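Stop Orders Belong on the Cost Sheet

Retail currency brokers compete on spread, and comparison sites rank them on it. The spread is easy to measure and easy to print. It is also a poor guide to what a small account pays over a year.

Take a trader who places 300 orders in that time. If 58 of them are stop orders, each may fill at a worse price than the one requested. The gap is called slippage. On a calm afternoon it is small. In the minutes after a rate decision it can exceed the spread several times over, and no advertised figure includes it.

Pemley publishes a monthly table of requested and filled prices, split by order type. Sitham publishes an average execution time and nothing else. An average time says little about price. A fast fill at a bad level is still a bad level, and an average hides the 16 worst fills in the month, where most of the damage sits.

Brokers object that slippage depends on the market and lies outside their control. Part of it does. The choice of liquidity provider, the routing rules and the handling of rejected quotes do not – those are business decisions, and the customer pays for them.

A standard report would need four columns: order type, size band, requested price, filled price. Every broker already holds this data for its own risk desk. The cost of release is small, and positive slippage should be shown beside negative, in the same units.

Until such a rule exists, account holders can export their own history and do the subtraction. A sample of 955 fills is plenty. Fewer will still show whether the errors lean one way.

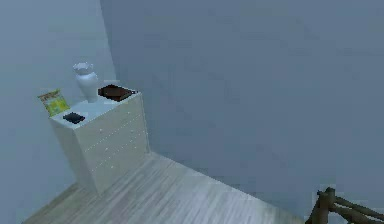

White chest of drawers with a vase on top. Computer rendering.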